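Progress Report to the Nedance Program: Sorting Cell, Clinstead Workshop
Reporting period: November to January
Submitted Wed 5 February by Endang Majimbun, Project Lead

1. Status

The sorting cell remains on schedule. Work during the period concerned the upkeep of the conveyor and the re-mounting of the end tools. The cell logged 3,834 transfer cycles before it was taken out of service for maintenance. Of these, 1,513 were run after the November change to the bin positions. Spending on spare parts is within the approved line.

2. Conveyor

The green belt supplied with the cell has been kept in use. Its surface shows scuffs and scratches, and the question of replacement was raised at the last site meeting. Sakda Ongart checked tension and tracking at both ends and adjusted the tail roller by a quarter turn. Tracking was then within the limit set in the maintenance plan. The belt will be inspected again at the end of the next period, and a replacement has been priced but not ordered.

The rails were wiped down and their fasteners checked. Glare from the ceiling lights continues to affect the overhead camera, and a matte belt is being considered for that reason.
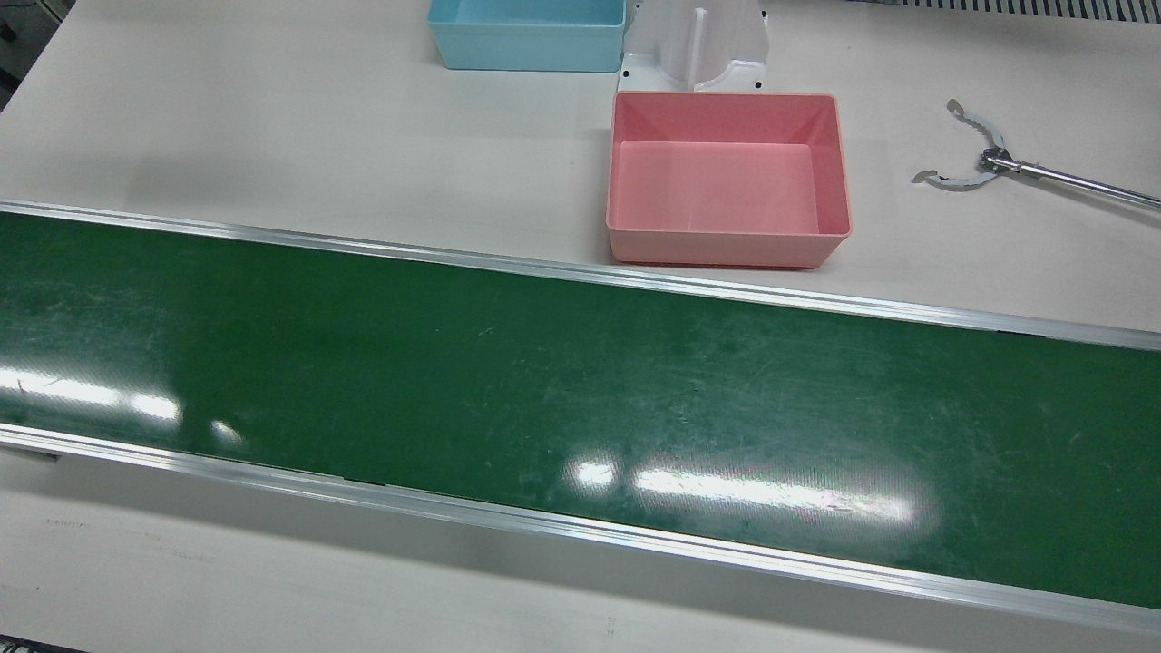 Figure 1. Conveyor with the two-finger gripper and the storage bins, all empty.

3. End tools

The two-finger gripper was re-zeroed after its opening width was found to drift over long runs. The procedure takes 20 minutes and has been added to the weekly sheet. Spare fingers are held in the Wattanapong store.

The multi-finger hand required more attention. Two faults were recorded, both involving a loss of signal at the wrist. The coupling was removed, cleaned and refitted, and the cable along the arm was given more slack. The thumb was then recalibrated, followed by the other fingers. Work on the hand accounted for 4 of the service visits in the period.

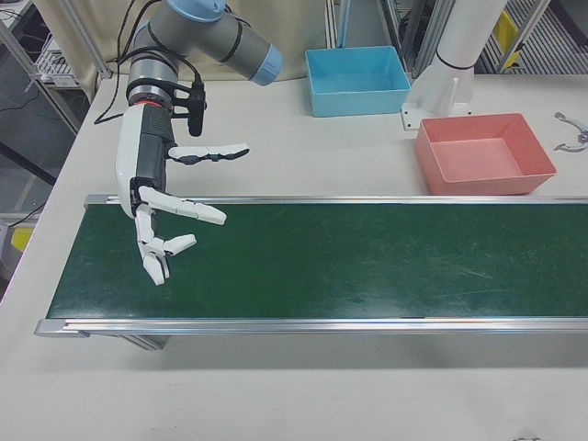
Karim Azar asked that the cable routing be settled before any more cycles are run, as a loop that is free to move will in his view bring the signal fault back. He would accept a later restart date on that account.

The project team agrees with this position. Clips have been requested from Alana, and the routing will be drawn up and attached to the maintenance plan.

4. Next period

Cengiz Toprak will complete the cable work and sign off the hand for service. Cycle logging will resume once that has been done. A decision on the belt is expected with the next report, together with a revised spare parts list.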